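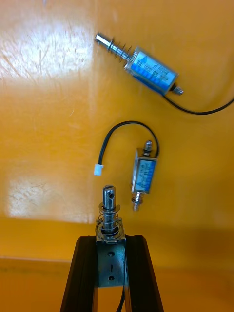
Surely the priest would have known how many people were in his own parish, came the remark at the end of last week, and I promised I'd start there. Fair enough! He probably had a very good idea. The trouble is that what he knew and what he wrote down in the register are two separate things, and we only get the second one.

Courses > Religion and Community > Handouts > Week 5: Parish Registers

Search handouts Go

So, registers. I've been working with the Munmont ones for longer than I'd like to admit (my eyes have paid for it), and most of my cases come from there, with a bit of Clorncombe thrown in for contrast. You don't need any Latin for the first half. For the second half, the word list from Week 2 will get you through.

What a register is for

A baptismal register records baptisms. I know that sounds silly, but read the essays from any year and you'll find people treating it as a list of births. A baby who died before reaching the font may not be there. A family who moved in with four children already baptized elsewhere won't be there either, though they may have filled a whole pew for decades. And in a spread-out rural parish you get clumps: nothing in November when the roads were bad, then a great rush once people could travel again.

The Munmont book has 2,283 entries. When I first counted them I got very excited and started dividing by years to get a tidy average, and then I noticed that 23 of them were the same children entered twice, once by the visiting priest and once by the resident one, with the godparents spelled differently. Lesson learned, slowly. Check for doubles before you do any sums.

Margins are your friend

Please, please read the margins. Later clerks went back and added marriages, confirmations, moves to other parishes, sometimes a death. In the Munmont book there are 22 marginal notes pointing to Clorncombe, and that little trail is how I worked out that the two congregations were sharing families well before they shared a priest. None of it is in the main columns.

Names

The surname Krūmiņa is the one we'll use in class. It turns up in the Clorncombe marriage book with the marks over the letters, without them, and once so mangled that I walked right past it. The ending also changes between a husband and wife in Latvian families, so don't assume you've found two households. Write down exactly what's on the page first, and put your tidied spelling in a separate column.

Perka

We'll be using Perka for the transcriptions again. Save often, it does time out. The sample has some 300 entries, already split between groups, and you'll find your group's pages under your own login. If a word beats you, put it in square brackets with a question mark and carry on.

For next time

Transcribe your pages, margins included. Then write a paragraph on one entry that puzzled you, with your best guess at what the clerk was up to. A wrong guess is fine if you show me how you got there. Bring the paper copy as well, the projector in our room washes out the fainter ink and I'd like us all to be able to see the same scribble.

Handout updated 14 March 2024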